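Plistside Residents' Board > Building and Grounds > Bicycle storage on the ground floor

mtsai_secretary
Residents are asked to comment on the draft bicycle storage rule before it is put to a vote in October. The draft sets a yearly fee of 20 dollars per rack space and requires a numbered tag on every bicycle. Bicycles without a tag would be removed after written notice and held in the Durnik Street store. Please keep replies to the text of the rule.
Mei-kuen Tsai, Secretary

unit527
I support the tag requirement. I do not support the fee. The racks were paid for out of the reserve fund, and the annual statement shows 500 dollars still set aside for their upkeep. Charging residents a second time should be explained in the draft itself.

rees_court_owner
With respect to the previous poster, the upkeep line covers bolts and paint. It does not cover lighting or the replacement of the door closer, which was quoted at 200 dollars last winter. A modest fee is reasonable.

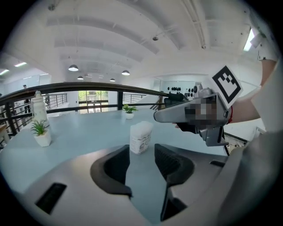 I would also ask that the notice period be stated in days. "Written notice" by itself has caused disputes in the past, most recently over the storage cages, and the wording there was nearly identical.

Kernura
The notice period is a fair point. I disagree on the fee. Households with children may need three or four spaces, and a charge per space falls hardest on them. A charge per household would raise nearly the same sum.

unit527
A charge per household would be acceptable to me, provided that residents who do not own a bicycle are exempt.

rees_court_owner
That exemption is already in section 2. I remain opposed to a household charge. One unit on my floor keeps six bicycles, two of which have no wheels.

mtsai_secretary
Thank you for the comments received. The notice period will be written as 20 days in the next draft. Both forms of the fee will appear on the ballot as separate options. The question of bicycles that cannot be ridden is covered by the general storage rule and will not be reopened in this thread.

Kernura
Will the tags be issued at the front office or by mail?

mtsai_secretary
At the front office, on presentation of a unit key.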